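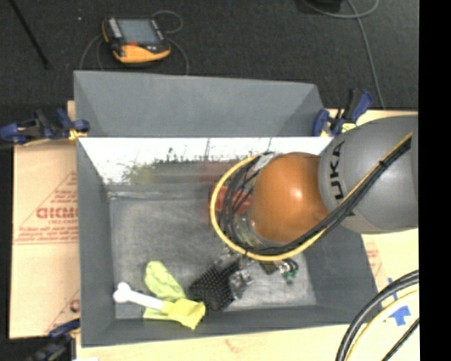

Selon Temitope Bako, je me complique la vie : une colle de pâte, c'est de la farine et de l'eau, sa grand-mère en faisait sans thermomètre et ses livres de comptes tiennent toujours. Dont acte. Les miens tiennent aussi, sauf les trois du mois de septembre, dont les gardes se sont décollées d'elles-mêmes pendant le trajet jusqu'à Hesthorpe.

29 novembre 2018 -- reprise des essais de colle pour les cahiers Zernidix

Rappel pour ceux qui reprennent le cahier en cours de route : 165 g d'amidon de blé pour un litre d'eau, trempage une nuit, cuisson douce, passage au tamis. C'est la recette de Zainab Ogbonna, recopiée de sa main au dos d'une facture, avec une tache exactement sur le temps de cuisson. Je lis 20 minutes. Ngozi lit 30. Zainab, consultée, dit « jusqu'à ce que ça change de bruit ».

Lot A, 20 minutes. Belle couleur, mais ça file. Posé au spalter sur papier Jaber, sens du grain parallèle au dos. Gondolage modéré, repris sous presse.

Lot B, 30 minutes. Nettement plus ferme. Deux passages au tamis, un troisième aurait été souhaitable mais le tamis fin était introuvable (il était sous la presse à percussion, où je l'avais rangé pour ne pas le perdre). Rien à redire à l'encollage, sinon que le temps ouvert est court et qu'il faut avoir décidé où va la feuille avant de la poser.

Lot C, 30 minutes plus un peu de méthylcellulose, environ 300 ml pour 2000 de colle. Glisse très bien. Trop bien : la garde du deuxième cahier a migré de deux millimètres vers la tête pendant que je cherchais les ais. Recollée. Je ne l'ai pas signalée à Ngozi, qui lira donc ceci.

Toile Cistell : la colle traverse en A, pas en B. En C je ne sais pas, je n'avais plus de toile, la chute gardée pour l'essai étant partie en onglets. Recommander un mètre, et écrire « ESSAI » dessus en gros.

Mors : rien de changé. Toujours cette petite raideur à l'ouverture du plat supérieur, que j'attribue au carton et qu'Olanrewaju Etim attribue à moi. Il propose de laisser un jeu un peu plus large entre le dos et le carton. À tenter sur un cahier blanc, pas sur la commande.

Séchage : sous poids, buvards changés à midi puis en fin de journée. Oublié le film entre garde et bloc sur le premier exemplaire du lot A. Le bloc est désormais très solidaire de sa couverture, et aussi de sa première page.

Reste à faire :
-- ouvrir B et C demain matin, pas avant (je m'écris ceci à moi-même)
-- laver les spalters à l'eau tiède, le grand perd ses poils
-- demander à Tobiloba Olaniyan s'il a encore du papier de 300 g pour les étuis
-- jeter le pot au couvercle bleu, qui date d'avant l'été et qui commence à avoir des opinions

Si B se comporte bien à l'ouverture, on part là-dessus pour toute la série. Temitope suggère de faire un lot D, à l'œil, selon la méthode de sa grand-mère. J'ai dit oui, à condition qu'on pèse quand même.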